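スタッフ募集:量り売りの店 フドー(Fudo)店頭担当

掲載日:2025年8月1日

洗剤とシャンプーと、たまに酢を売っている店です。商店街のいちばん奥、プロストブリッジ(Plostbridge)という名前だけは立派なビルの1階にあります。橋はありません。最寄りの川までバスで行く必要があります。名前の由来を聞かれることが多いのですが、大家さんも知らないそうなので、採用後に聞かれたら「さあ」と答えてください。

このたび、店頭に立ってくださる方を募集します。前任のスタッフが2月に独立してパン屋を始め、それから半年ほど店主のウメシュ・ヴィシュワカルマがひとりで回してきました。本人は「回っている」と言っています。棚の奥を見るかぎり、回っているのは本人の目のようです。

仕事の内容

お客さまが持ってきた容器に、洗剤やシャンプーを詰めて、重さを量って、代金をいただきます。求人としてはここで終わってもいいくらい単純です。

ただし、容器が単純ではありません。きれいに洗って乾かした専用ボトルを持ってくる方もいれば、ジャムの瓶に台所用洗剤を入れてくれとおっしゃる方もいます。後者は危ないのでお断りしています。お断りすると「自分のジャムの瓶だからいい」と言われます。その気持ちを受け止めたうえで、やはりお断りするのが店頭担当の仕事です。食べ物の容器に洗剤は入れない。これは店の数少ない絶対の決まりで、ほかの決まりはだいたい相談に応じます。

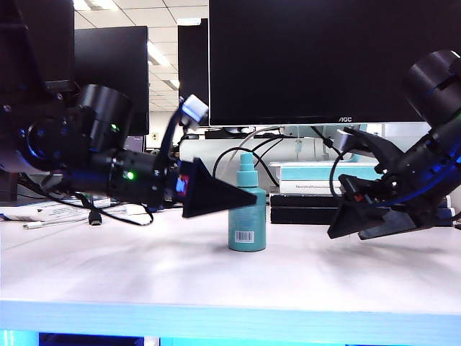
容器の受け取りでいちばん手間がかかるのは、中身を詰めることよりラベルの確認です。当店では、空の容器の重さを先に量り、詰めたあとの重さから引いて計算します。このとき、もとの商品のラベルやバーコードが残っていると、レジが勝手に読み取ってしまうことがあります。写真の青緑のボトルでいえば、正面の下のほうに貼ってある白いバーコードのラベルがそれです。こういうときは店の付箋を上からかぶせてから量ってください。はがしてはいけません。以前、親切のつもりではがしたところ、お客さまがそのラベルで洗面所のボトルを見分けていたことがわかり、菓子折りを持って謝りに行きました。ちなみにレジはスティド(Stido)という古いソフトで動いていて、洗剤を「惣菜」として記録します。直し方を知っている方がいたら時給とは別に何かおごります。

そのほかの仕事

・樽の入れ替え。石けんはクラスニチ(Krasniqi)さんの工房から届きます。重いです。台車はありますが、車輪のひとつに独自の考えがあり、まっすぐ進みません。
・床拭き。シャンプーをこぼした床は、拭くほど泡立ちます。最初に乾いた紙で吸わせてから水拭きすること。逆の順でやると閉店後も帰れません。
・値札書き。字の上手下手は問いません。店主の字より読めれば合格です。
・香りの説明。「さわやか」以外の言葉を最低ひとつお持ちください。ラベンダーを「おばあちゃんの引き出し」と説明してよく売れた日もあれば、まったく売れなかった日もあります。
・電話番。ほとんどは間違い電話で、同じ番号帯の歯医者さんあてです。予約は受けないでください。一度受けてしまったことがあります。

キャップについて

独立した項目にするほどのことかと思われるでしょうが、面談で毎回話すことになるので先に書きます。お客さまの悩みの大半はキャップです。中身が出ない、出すぎる、閉まらない、開かない。詰め替えのたびに首まわりを洗わずに使い続けると、洗剤が固まって動かなくなります。ぬるま湯につけて待つのが一番で、力まかせにひねると割れます。割れたキャップは、当店にある中古の部品箱から合うものを探します。この箱は元スタッフの遺産で、分類の法則は今も解明されていません。口径が合っているように見えて合わない、ということが日に何度も起こります。それを楽しめる方だとありがたいですし、楽しめなくても、顔に出さなければ大丈夫です。
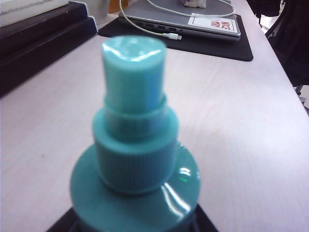
青緑のキャップ。首まわりの縦の細かい筋が、ひねるときの指がかりになる

勤務条件

勤務日:週2日から。土曜日に入れる方は歓迎します。かなり歓迎します。
勤務時間:1日6時間。休憩は別にとっていただきます。休憩中にお客さまが来ても店主が出ます。出なかったら叱ってください。
時給:県の最低賃金に100円を足した額。最低賃金が上がれば一緒に上がります。もっと出したいのですが、量り売りというのは、お客さまが必要な分しか買わない商売です。理念としては美しく、帳簿としては寂しいものがあります。
交通費:実費をお支払いします。自転車の方には空気入れをお貸しします。
制服:紺のエプロンを貸与。ポケットの底に前の人のレシートが残っているかもしれません。
特典:店の商品を原価で買えます。家じゅうの洗剤が同じ匂いになり、家族に気づかれます。

こんな方をお待ちしています

小銭と小数点が苦にならない方。手が荒れにくい方、または手袋が嫌いではない方。「環境にいい暮らし」について、お客さまに説教をしない方。これは本当に大事で、せっかく瓶を洗って持ってきてくださった方に、洗い方が環境に悪いなどと言い出すと、その方はもう来ません。私たちは洗剤を売っている店で、人生を量っている店ではないのです。お客さまのほうから説教が始まった場合は、うなずきながら詰めてください。詰め終わるころにはたいてい終わります。

経験は問いません。資格も不要です。理科が得意だった方は酸性と塩素系の話が早く済むので助かりますが、苦手だった方にも、混ぜてはいけないものの表を渡して覚えてもらいます。表はレジ横に貼ってあり、店主も毎朝見ています。不安になる事実かもしれませんが、見ないで混ぜるよりずっとましです。

香りに敏感で頭痛が出やすい方は、応募前に一度、客として店に来てみてください。雨の日は特に匂いがこもります。長くいてみて平気なら、たぶん平気です。買い物はしなくてかまいません。店主は寂しそうな顔をしますが、いつもその顔です。

応募方法

店頭で声をかけてくださるか、名前と連絡先、入れる曜日を書いたものを郵便受けに入れてください。履歴書は市販のもので結構です。志望動機の欄は空けておいてもかまいません。「近いから」も立派な動機ですし、前任者は「雨宿りのついで」でした。

面談は店の裏で行います。椅子が5脚ありますが、座って安全なのは緑の座布団が載っているものだけです。面談のあと、実際に容器へ水を詰めて量る練習をしていただきます。こぼしても選考には影響しません。こぼしたあと黙って立ち去った方が過去にいらして、その方については、さすがに影響しました。

結果は採用でも不採用でも、店主が電話でお伝えします。声が暗いので不採用と思われがちですが、最後まで聞いてください。

定員は1名。決まりしだい、この募集は取り下げます。取り下げるのを忘れていたら、それも教えてください。

量り売りの店 フドー
担当:ウメシュ・ヴィシュワカルマ
月曜と、樽が届かなかった日は休み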